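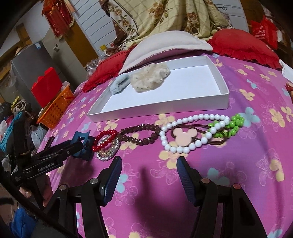

27 December 2021
By Relu Surdu

I have been thinking about hair ties again, and before you click away, hear me out, because I believe I have solved a problem that has followed me through every place I've ever lived. The problem is small stuff. Clips, elastics, beads, the bracelet you wear twice a year, the scrunchie that lives on a doorknob. And my answer is a plain shallow box with no lid and no dividers, and you do the sorting on the bed.

I know, I know. The organizer people will have my head. I've read the Clernex catalog cover to cover (it comes every year right around now, they are no fools) and there's a whole spread on drawer inserts with a slot for each thing. I bought one once! It had 14 compartments and I was so happy for one evening. Then I had a claw clip that was too tall for any of them, so the drawer wouldn't close, and a long string of beads that had to be folded up like a garden hose. Within two weeks I was keeping batteries in it.

What I hate about compartments is that somebody else has decided what size your things are. A claw clip is mostly air and teeth. A loop of pearly beads wants to lie in a loop. Scrunchies can be squashed into anything, so they end up squashed into everything, and then you can't find the one you want. A shallow tray doesn't care. You drop it all in, it's one layer deep (okay, two), and you can see it.

The shallow part matters more than anything. I had a gorgeous deep basket from Zukum for years and it was a swamp. Whatever I wore went back on top, so I wore the same brown elastic every single day while perfectly good things sat at the bottom getting tangled up with each other. With a low box nothing gets to sink very far. Mine is cardboard, the bottom half of a gift box, and it cost me nothing – I think there was a scarf in it.

Now, the bed. My mother sorted everything on the bed and I used to think it was just because the table was covered in other things, which it was. But a bed is a wonderful work surface! Beads don't bounce off a sheet and go under the refrigerator. You can sit down. You can spread out a whole row and look at it before you make up your mind about a single piece. And there's a deadline built in, because at some point you're going to want to sleep, and you can't do that on a claw clip (I've tried, there was a mark). I've left half-sorted piles on a dining table for most of January. I have never left one on a bed overnight.

So that's how I do it. Everything comes out, gets laid in a row, and goes back in one at a time, by hand, while I think about whether I still like it. It's slow. I enjoy the slow. You pick up a bracelet you forgot about and there goes five minutes. 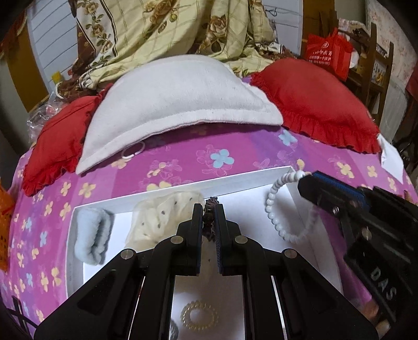
Nyamweya wrote to me after I grumbled about all this last time, and she thinks I'm kidding myself about mixing hair things with jewelry. Elastic grabs, she says, and a lace scrunchie will catch on anything with an edge, so she keeps her bracelets on a hook by the mirror and lets the hair ties fight it out among themselves. She also says one layer deep never lasts past the first busy morning.

She's right about the lace. I'll give her that one. But hooks and I have a history, and it involves a string of beads all over a bathroom floor and me on my hands and knees with a flashlight. I'd take a snag over that any day. As for the busy mornings, sure, it gets messy. Then I tip it out and do it again, and it takes less time than hunting for one clip in the swamp basket ever did.

And socks, since she asked about those too – yes, sometimes a sock gets in. I have no system for socks. I leave it in there until I find the other one.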